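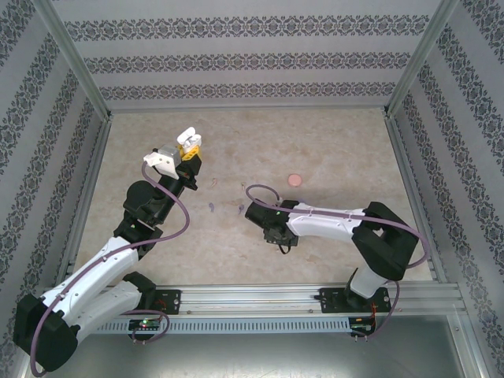
Rebecca Marino
Project lead, Tabletop Rooms, Jamthorpe

Hello Margaux, and hello to everyone at Conder who reads these,

May report, a bit longer than the last one, but then there's more to tell! The short version is that the big tabletop room has its walls papered and its floor down, we've started putting small pieces out on it, and we've learned a few things about wallpaper that I would have paid good money to know in February. The longer version follows.

The walls

When I last wrote we were still going back and forth over samples. Capucine wanted something plain, I wanted something with a bit of life, and Tomos wanted us to please choose something so he could cut it. We ended up with the pale gray paper with the dark damask bands, and I'm really happy with it. It looks like somebody's front hall. The bands run across the back in three rows, and along the two side walls they slope down toward you when you stand where the top photo was taken, so you get a proper feeling of being inside a room even though there are only three walls and it all sits on a table.

Lining up the bands was the hard part. A damask motif is forgiving in the middle of a wall and very unforgiving at a corner. Our first go had the bands on the left wall sitting a touch lower than the ones on the back, and once you'd noticed it you couldn't look at anything else. Tomos took that wall out and did it again, and this time he started from the corner and worked outward. The aluminum posts help a lot too, because the paper tucks up to the metal and your eye gets a clean line to stop at. I'd budgeted for wooden corner trim and we've dropped it. There's a thin rail along the bottom of the back wall that does the job of a baseboard, more or less, and I've stopped wanting a fancier one.

We used more paper than planned – partly the redo, partly the pattern repeat, which wastes a good strip off every length. Jinard had another roll from the same batch, so the color matches. Please ask us about repeats before you let us order for the second room.

The floor

The floor is the light beige one with the marble look, soft tan and cream, all mottled. We had a darker one on trial for a while and it was handsome, but it fought with the bands and the whole room felt like the bottom of a well. The beige is much calmer. It's also quite hard on anything beige you put down on it, which brings me to the small pieces.

The small pieces

This is the part of the project the grant is really for, so I'll go slowly. You'll remember the idea is to find out which little items people can pick out easily against a busy room and which ones disappear, so that the finished sets (and the tidying-up activity that goes with them) are fun to use and not maddening. We have 200 pieces in the collection now, sorted into 7 lidded tubs by color family. Valentin did the sorting. He has strong views on whether peach is a pink or an orange, and I've let him win.

We began with very sparse layouts, just a few things on the floor and plenty of space between them. The one in the photo is typical: the small pink disc toward the back and right of center, a couple of purple pieces farther forward, and two tiny beige and tan bits between them that you may have to hunt for. Which is the point, really. With that kind of layout everybody in the studio went for the pink disc first. The purple ones came next, and the beige and tan ones were left till last or had to be pointed out. Capucine walked away from the table quite sure she was done when there was still a piece sitting out in the open.

I had expected the wallpaper to be the big distraction and so far it isn't. People glance at it, say something nice, and then look down. The floor matters a great deal more. A tan crumb of a thing on a mottled tan surface is very nearly camouflaged, and the size makes it worse. So for the next round we'll keep the same floor and change only the pieces: same sizes, stronger colors, and then the same colors in larger sizes. I'd like to keep a few of the hard ones in for the people who enjoy a challenge, though, and I include myself there.

One practical thing. Small round pieces roll if you drop them on their edge, and a three-walled room has an open side for them to leave by. We lost a green one behind the radiator in the first week. I've now put a towel on the floor under the table before every session, and the habit seems to be sticking.

Visitors

We've had 33 people through since the floor went down, mostly from the evening craft group, plus a few parents. They were asked to tidy the floor into a dish and tell us what they thought. The comments about the room were lovely (one lady wanted to know where she could get the paper for her own stairs). The comments about the dish were less lovely, as it's too deep for short fingers and the pieces slide under one another at the bottom. Tomos is trying a shallow tray with a lip.

Money

We've spent the first part of the grant on the frame, paper, floor and pieces as agreed. There is $2,000 left in the materials line. I'd like to put most of that toward the second room and hold a little back for trays, and I'm asking you to let us move the unused trim money across as well. It's a small sum but I don't like shifting things between lines without a yes from you.

What's late

The printed activity cards. I know I said they'd be with you by now. The wording is finished and the drawings aren't – Caron are doing those for us and they've asked for another few weeks, and I'd rather have good drawings than quick ones. The second room hasn't been started either, though the frame parts are here and stacked in the hallway where we all walk into them.

What's next

Stronger colored pieces on the same beige floor, then the larger sizes. The new tray. Paper samples for room two, where Capucine is getting her plain wall at last, probably in a soft green, so we can compare it properly with the damask. After that I'd like to bring the evening group back and let them have a go at both rooms side by side.

Margaux, if you're able to come over, mornings before eleven are best. The light falls straight onto the table then and even the beige bits show up a little better. Let me know about the trim money when you can.

Warmly,
Rebecca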